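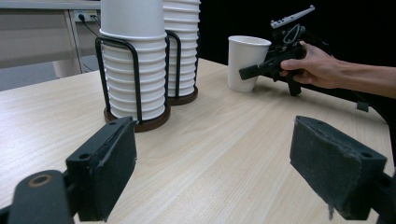 About us

Hi, I'm Ingvild, and I started Kindcombe with Anas Karaki after we'd spent far too many evenings arguing about why robots are so bad at kitchens. We make training examples for people who build learning systems. Somebody has to show a machine what picking up a paper cup is like, over and over, and that's our day job (I love it, my mother is still puzzled).

We work with hand-held grippers, one in each hand, so everything gets done with two jaws per side and no fingertips. Try it some time! Paper cups are my favorite thing to hate. Squeeze a bit too hard and the wall folds, go too soft and the cup slides right out, and pulling one off a tall stack without bringing its neighbors along took me most of April to learn.

A normal task for us runs to 270 examples, done by at least 2 people, because Senad and I don't move alike at all. He's quick and a little rough, I fuss. Both are useful. We keep the fumbles too, marked as fumbles, and Els Verhoeven goes through every single one before it leaves the building. She sends plenty back, mostly mine.

So far we've finished 131 tasks, nearly all of them small household stuff: cups, lids, towels, drawers that stick. Our biggest set, for Rønning, came to 4000 examples and wore out a good many gripper pads.

We're in Mornley, up the stairs next to the bike shop. If you have a task in mind, write to me or Anas and tell us what your robot keeps dropping. Coffee's always on, and we have cups.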